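Print this story | E-mail this story

Talton to collect textiles separately starting in April

January 8, 2024

TALTON -- The city will stop accepting clothing, bags and other textiles in regular household trash in April and will move the material to a separate collection stream, under a contract change approved by the City Council.

The change applies to all residential accounts served by city trucks. Apartment buildings with private haulers are not covered, although their tenants may use the public drop-off sites at no charge.

Textiles made up 1,688 tons of the material the city sent to the Gravirdale landfill in the last fiscal year, according to the Public Works Department's report to the council. The figure includes clothing, shoes, bedding, curtains, backpacks, handbags and soft luggage. It does not include carpet, carpet padding or mattresses, which are handled under an existing bulky item program.

Under the amended contract, Umilura Recovery will place collection bins at 14 sites and run a monthly curbside pickup on the same day as yard waste. The company will haul the material to a sorting building on Heffernan Road, where it will be weighed, graded and baled. The building was last used by the city for sign storage and has been vacant of city equipment since the sign shop moved.

Material will be sorted into four grades. Items that can be worn or used again go in the first grade. The second is cotton and cotton-blend fabric suitable for cutting into wiping cloths. The third is mixed fiber to be shredded for padding and insulation. The fourth is residue, which will be returned to the landfill at the contractor's expense up to a limit set in the agreement. Above that limit, the city pays the standard disposal rate.

Staff told the council that bags are the most difficult items to place in a grade. Most are made of more than one material, and the shell fabric, lining, strap webbing and hardware often belong to different streams. A bag in usable condition is graded whole. A bag with a failed zipper or torn seam has to be taken apart or sent to residue.
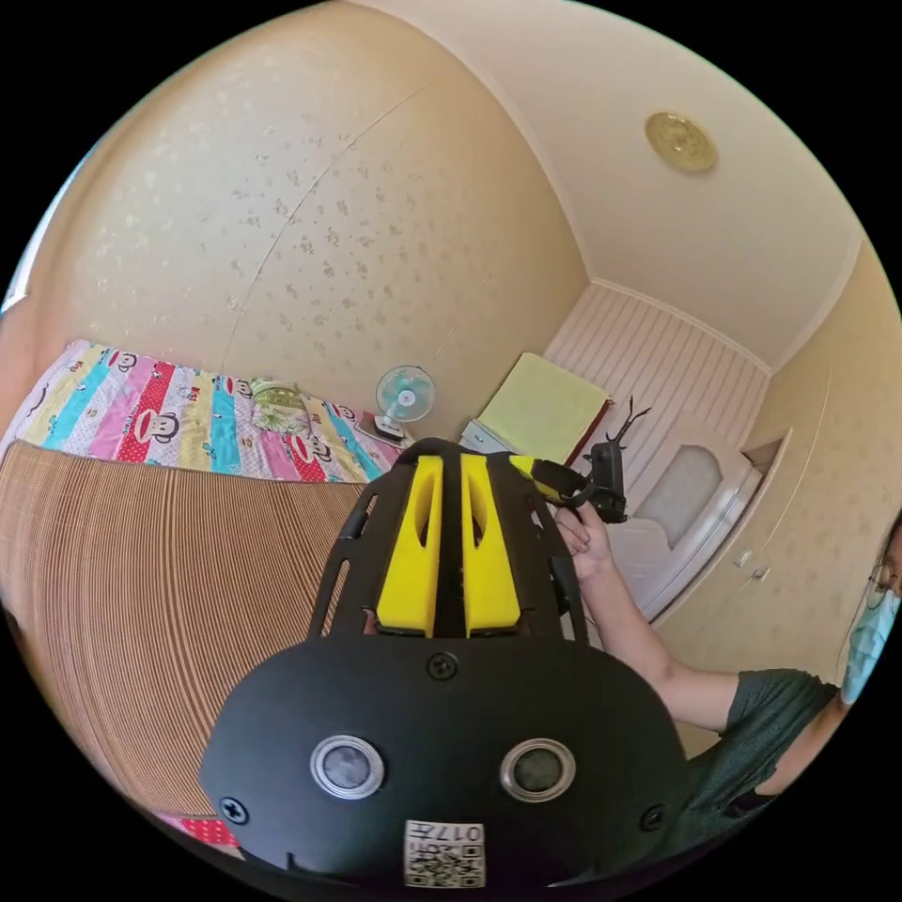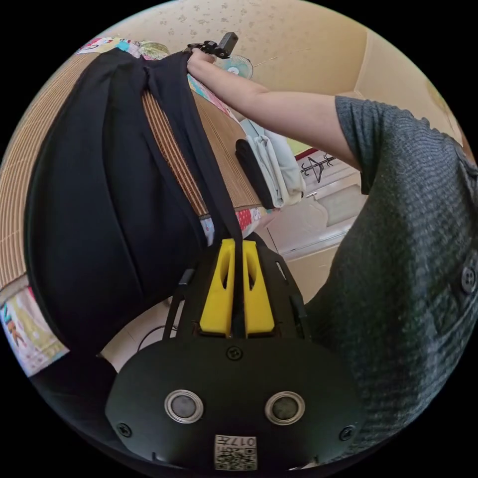
The contract sets a labor standard for that work. If straps, buckles and clips can be removed with hand cutters at the sorting table, the fabric body goes to the third grade and the hardware goes to a scrap bin. If the item has a rigid frame, glued panels or a laminated base, it is treated as residue without further handling. Public Works may revise the standard after the first two quarters of operation.

Electronic items left in pockets are a separate concern. Small batteries can ignite when fabric is compressed in a baler, and the fire marshal's office asked that a pocket check be written into the procedure. The contract now requires that every bag and every garment with a closed pocket be opened before baling. Batteries found during the check will be stored in a metal container outside the baling room and removed weekly.

Curbside material must be dry, bagged and tied. The city will mail one roll of collection bags to each account in March, with additional rolls available at the Public Works counter. Residents may also use any closed plastic bag marked with the word "textiles." Loose items left on top of a trash cart will be collected as trash and counted as a contamination notice.

Fabric that is wet, moldy or contaminated with oil, paint or solvents will remain in the trash stream. Items with holes, stains or missing buttons are acceptable. Shoes should be tied together in pairs.

The bins are sized to hold 300 pounds each and will be fitted with a fill sensor that reports to the contractor's dispatch office. Under the service terms, a bin reported full must be emptied by the end of the next working day. Overflow left on the ground beside a bin for longer than that period is subject to a deduction from the contractor's monthly payment.

Two bins each will go in at the Talton Transfer Station and the north fire station lot. The remaining sites, including library and park parking areas, will have one bin each. Public Works said locations were selected for truck clearance, lighting and distance from storm drains. Three proposed sites were dropped after a survey found overhead lines within the lift zone of the collection truck.

There is no new line item on the residential bill. The program will be paid for from the existing solid waste fund, with the cost offset in part by avoided landfill charges and by a share of sales from the first and second grades. Prices for both grades vary from month to month. The contract uses a floor price, below which the city receives no payment but is not billed for the difference.

The council discussed the penalty schedule before the vote. As drafted, the ordinance allowed a fine of $300 for repeated disposal of textiles in household carts. The adopted version applies that amount only to commercial accounts. Residential accounts will receive a tag on the cart and, after a third tag, a letter. Cart inspections will be limited to what is visible when the lid is open, and crews are not permitted to open tied trash bags.

Existing donation bins run by charities are not affected. Operators must continue to hold a bin permit and must post a phone number on the side facing the street. The permit fee is unchanged.

Public Works will report tonnage by grade to the council each quarter. The department was also directed to obtain a cost estimate for extending curbside pickup to buildings with private haulers. No date was set for that estimate.

A list of drop-off sites and a route map will be posted on the city website before service starts. Residents who do not receive a roll of bags by the end of March should contact the Public Works counter during regular business hours.

Print this story | E-mail this story

Contact the newsroom | Copyright 2024 | Back to top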